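# How to cut hand-held gripper recordings into clean episodes

This tutorial explains how we prepare recordings from a hand-held gripper before we train a policy on them. It is written for people who already have the raw videos and the pose track, and who do not know where one episode should end and the next one should start. The method is simple, but small mistakes in it cost us a lot of training time in June, so I write it down with the details.

I assume that you use our Bikidari scripts. If you use other tools, the order of the steps stays the same.

## Before you start

You need three files for each recording: the wrist video, the pose track, and the finger width log. Put them in one folder and check that the clocks agree. Our logger writes the width with a delay of up to 64 milliseconds, and the script `align_width` corrects this. Run it first. If you cut before you align, the closing of the fingers will land in the wrong place and you have to cut again.

## Step 1: Find the rest moments

Plot the finger width over time. In a long recording you will see flat parts at a large width. These are the candidates for your cuts. The fingers are open, the object is released or not yet taken, and the person often moves slowly.

A flat part alone is not sufficient. Open the video at the same time and look between the fingers. A wide object can give a flat line too, and we once cut 17 episodes in the middle of a carry for this reason.
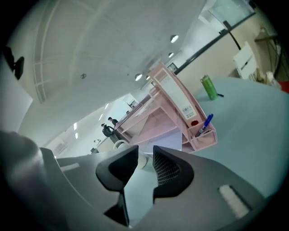 Velness, July 1, 2024

A good cut frame looks like this one. The fingers are open, the gap has nothing in it, and the pink desk organizer is visible past the fingertips, with the blue-capped pen in its small front compartment. An episode about the pen can begin on such a frame, and the policy will get a first view which contains the thing it must reach for.

## Step 2: Move the cut, do not trust the middle

The first version of the script placed the cut in the center of each flat part. Czesław Czarnecka compared this with cuts placed by hand and found that the center is often too early. The person is still turning away from the previous object, and the new one is not in view.

Now we do the following:

1. Take the last third of the flat part.
2. Compute the speed of the pose in it.
3. Place the cut at the lowest speed.
4. Look at the frame and accept it or shift it by hand.

Shifting by five frames is normally enough. When you need more than this, the flat part was probably wrong, and I recommend to go back to Step 1.

## Step 3: Keep the background

Some colleagues asked if they should crop the wide view so that only the table remains. Please don't. With a wide-angle lens the room takes a large part of the picture – ceiling lights, windows, people who stand farther away – and it is tempting to remove it. We trained on both versions. The cropped one followed the object well at short distance, but it lost its direction when the gripper was tilted.

Masking is a different question. We mask faces if they are near enough to be recognized, and we leave the gripper body unmasked. The same body is present at test time, so the policy should see it in training too.

## Step 4: Write the label

Write one short sentence per episode, in the form "take X from Y" or "put X in Y". Use the name of the object and its color if the color is clear. For small dark things which you cannot name, write "small object" and set the flag `unsure`. Isamu Kuroda filters these out later with `kubiak_filter`, so a wrong guess does more harm than an empty name.

## Step 5: Check the result

Play the first and the last second of every episode at double speed. I stop and repair an episode if:

- the fingers are already closing on the first frame
- the target never enters the view
- the pose jumps between two frames
- the episode is shorter than seven frames

For pose jumps, do not try to smooth the track. Remove the episode. Smoothing gives a nice curve, but the video does not agree with it anymore.

When the set passes, run `export --profile gutier`. The export keeps your manual shifts in a separate file called `shifts.csv`. Save this file together with the raw recordings, as you will need it if the alignment script changes.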